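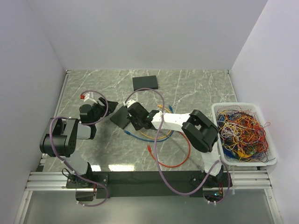

Patch cords first, switch second

The network technician at Dundeck looks after cabling for 51 small offices. Most of the faults on the repair sheet, the technician says, come from the last few feet of cable between a wall jack and a switch. We asked how a bench check of short cords is done.

The cords come back mixed. Color helps with sorting, but only inside one building. "At Danholm, red is phones and yellow is desks. At Grivance, yellow is the uplink. The color tells you what somebody meant. You still have to test it."

Sorting is done on a hard, flat surface with the cords spread out. A cord that has been wound tightly for a long time keeps its bend, and the technician lets it lie in whatever loop it wants. "If you force it straight you load the pairs right behind the plug. I lay it down, find both ends, and leave the middle alone."

The plug gets looked at before anything is connected. A clear plug makes this easy, as the conductors can be read through the plastic. The technician checks that each wire reaches the front of the plug, that the order matches at both ends, and that the jacket runs far enough into the body to be gripped. A missing latch tab fails the cord on the spot.

Boots get less attention than they should. A molded boot with ridges gives the fingers something to hold and limits the bend behind the plug. It can also be too wide for a crowded switch. "You push, you feel something stop, and you think it's seated. It's the boot touching the one next to it."

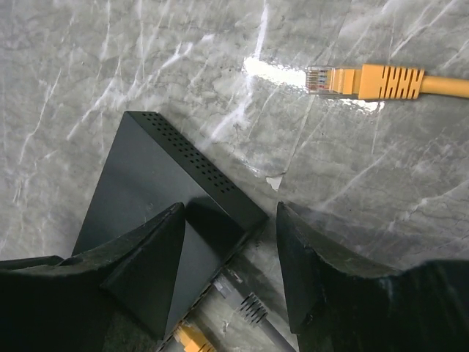

Seating and testing

Insertion is done straight, with the other hand on the switch so that it does not slide. The technician listens for the latch, then pulls back lightly on the plug body, never on the cable. Every cord is seated 5 times in the same port before it goes on the tester. A cord that drops out once is cut up.

The vents are kept clear throughout. "People drape the extra cable over the holes. Put it behind, or use a shorter cord."

Of the last 215 cords from Nyitrai, most failures were broken latches. Only 2 had a wiring error, both from the same batch of hand-made ends. Passed cords are tagged at one end and go out again in August.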